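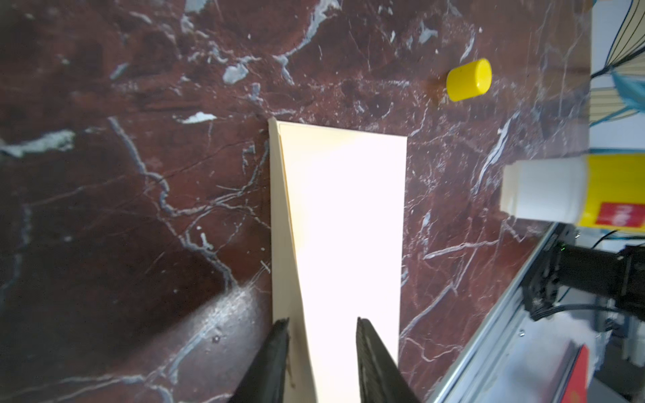 読了時間 2分

マニラフォルダーが好きです。いきなりですみません、でも好きなんです。クリーム色の、厚紙を二つに折っただけの、あれ。

うちの書類はずっとクリアファイルでした。透明だから中が見えて便利、と信じて11年。ところが中が見えるというのは一番上の一枚が見えるだけの話で、その下に何が挟まっているかは結局出してみないとわからないんですよね。しかも滑る! 棚から一冊抜こうとすると隣の二、三冊がいっしょについてきて、床にざーっと広がる。先月は確定申告の控えと炊飯器の保証書と、もう通っていない歯医者の予定表が仲良く混ざりました。

それで、去年の5月に翻訳の仕事でご一緒したコンスエロ・サバラさんの机を思い出したんです。引き出しを開けると、クリーム色の紙の背がきれいに並んでいて、見出しの山に鉛筆で件名が書いてあるだけ。色分けもシールもなし。「終わったら消しゴムで消して、また使うの」と言われて、そのときは、へえ、くらいの反応しかできなかった自分が悔しいです。もっと根掘り葉掘り聞けばよかった!

買ったのは駅の向こうのスコヴァという文具店です。一枚単位で売ってくれて、一枚223円。ちょっと高いほうだと思います。袋入りの安いものもあったのですが、触りくらべたら紙のコシがまるで違っていて、指でぺこっと押し返してくる感じがたまらず、こちらにしました(レジで「お仕事用ですか」と聞かれて、「趣味です」と答えてしまいました。間違ってはいない)。

さて、いそいそと作業開始。場所は赤茶色のマーブル模様の天板の上です。白や灰色の筋がひび割れみたいに走っている派手な面なんですが、ここにクリーム色のフォルダーを置くと、まあ映えること。紙のほうが地味なぶん、どこに置いたか一目でわかるんです。白い台の上で白い書類を探していた日々は何だったのか。難点は照明が映り込むことで、つやのある面だから光のあたったところがてかっと光ります。細かい字を読むときはフォルダーごとこちらへ引き寄せています。

そうそう、新品のマニラフォルダーって、閉じてもぴたっとは閉じないでしょう。ふちがちょっと浮いて、二枚の紙のあいだに細い影ができる。あれが大好きなんです。指を入れてくださいと言わんばかりで、爪を立てなくてもすっと開けられる。使いこむとだんだん平らになっていくので、この「ちょい浮き」は若いうちだけの表情です。ぺたんこ派の方は、折り目に定規の腹をあてて一度しっかりしごくと落ち着きますよ。私はしませんが!

分け方は三回やり直しました。最初は「お金」「家」「仕事」「その他」と大きく分けたのですが、案の定「その他」が膨らむ膨らむ。次に月別にしてみたら、保険の書類が何月に来たのか覚えているわけがなくて失敗。いまは「次に誰に見せるか」で分けています。税務署に見せるもの、管理会社に見せるもの、病院に持っていくもの、自分しか見ないもの。これがすごくいいんです。出かけるときにフォルダーごと鞄に入れればいいので、玄関で一枚ずつ抜き出していたあの慌ただしい時間がなくなりました。

この分け方は、以前ウー・ツォンハンさんの引っ越しを手伝ったときに教わったものがもとになっています。彼は「渡す相手の名前」を書いた封筒を作っていて、当日、不動産屋さんの前でさっと一つ出して終わり。かっこよかったなあ。封筒だと中身の出し入れが面倒なので、私はフォルダーで真似をしました。

見出しの書き方も少しだけ。鉛筆はBか2B、硬い芯だと紙がへこんで消しても跡が残ります。字は見出しの左に寄せて小さめに。右に余白があると、あとから「済」とか「返事待ち」とか書き足せるんです。ラベルシールも試したけれど、角から浮いてきて隣の紙に貼りつくのでやめました。マスキングテープも同じ理由で却下。ただ、急ぎの書類が入っているフォルダーだけは、上のふちに小さなクリップを一つつけています。用が済んだら外す。この外す瞬間が気持ちよくて、つい早く片づけてしまいます。

収納は、イラムの縦置きボックスを使っています。前からあったものです。幅がフォルダーよりほんの少し広くて、詰めすぎると途端に抜きにくくなるので、きつくなってきたら減らす合図ということにしました。先週は古い取扱説明書をどっさり処分しました。もう家にない加湿器のものまで出てきて、笑いながら紙ごみの袋へ。

気になるのは水気ですね。紙なので当然弱い。台所の近くでは開かないようにしているのですが、一度だけ湯のみを倒しかけて変な声が出ました。税務署行きのフォルダーだけでも、持ち歩くときは薄い布袋に入れようかと考え中です。どなたか、マチのないA4の布袋でいいのをご存じでしたら教えてください。ファスナーなし、できれば無地で!

あと、緑がかった灰色のフォルダーもスコヴァに置いてあって、すごく迷っています。全部クリーム色だからいいのだ、と思う自分と、一枚だけ違う色があったら楽しいよね、と囁く自分がいて……。たぶん来週には買っています。買ったらまた書きますね。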